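Unit 5 — Hanging Small Things
Household Skills, Plemedville Evening Classes
Notes by Junaid Sial

Socks! I could happily spend the whole evening on them, and last November we nearly did. Small laundry gets treated as an afterthought, so bring a bag of your own clean pairs and we'll practice.

Start by sorting on the table. Match the pairs first, shake each sock out, and smooth the cuff with your thumb. Then hang partners next to each other — it saves you the whole matching job later, and I love that part.

Clip only the edge of the cuff. One layer of fabric in the clip is plenty for thick socks, and thin ones can take two.
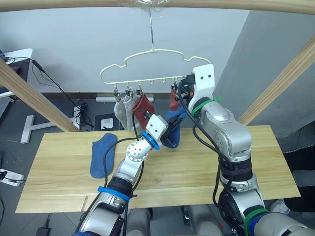 Should socks hang by the toe or by the cuff?

Either way will dry them. Mudassar Naqvi teaches toe up, so the clip stays off the elastic, and I teach cuff up because the thick toe hangs free in the air. Try both at home and tell us which you like!

Balance matters too. Load a clip hanger from both ends toward the middle, or it tips and everything slides together.

For next time: read page 24 of the Pretley booklet and bring one wool pair.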